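Skallari folding step stool, two-step version

I have now owned this stool since May and I like it so much that my sister has asked me to stop bringing it up at dinner. So I'm bringing it up with you!

Quick background: we have tall kitchen cabinets (the previous owner must have been a giant) and for years I climbed on a dining chair to reach the good platters. The chair lost that fight. I looked at the Plesel, which folds beautifully but pinched my thumb in the store, and then at this one, which cost a little more and has a big red release lever you'd have to work hard to miss.

Folded up, it slides in next to the fridge with room for the broom. Opening it takes one hand, so you can have a casserole dish in the other. The treads are deep enough for my whole foot, and I wear big slippers. The rubber feet grip our tile like crazy, and they haven't left marks on the wood floor in the hall either.

The label says 200 pounds. My husband weighs more than that, so he stays off it, and I do wish Skallari made a heavier version. The only other gripe is the sticker on the top tread. It came off in over a dozen tiny shreds and I had to go at the glue with cooking oil.

I've also used it for washing windows, changing the bulb on the porch, and as a seat while I weeded the strawberry bed. It got rained on that week and I dried it off with a towel. No rust so far.

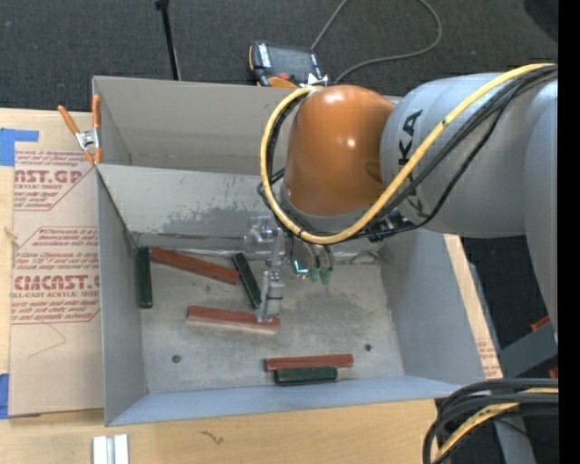
Color was the hard part, and I went back and forth for days between the plain gray and the orange. My kitchen is all white and oatmeal, so gray was the sensible pick. But I love a glossy orange next to gray, the way it looks on that KUKA arm with the round orange joint, and a little yellow thrown in (like the cable looping around it) only makes it better. So I got the orange stool and put a yellow dish towel on the oven door. Very happy every time I walk in.

Would I buy it again? I already did. The second one lives in the laundry room, also orange, and it holds the door open when I'm carrying baskets through.

5 stars from me, minus a tiny bit for that sticker.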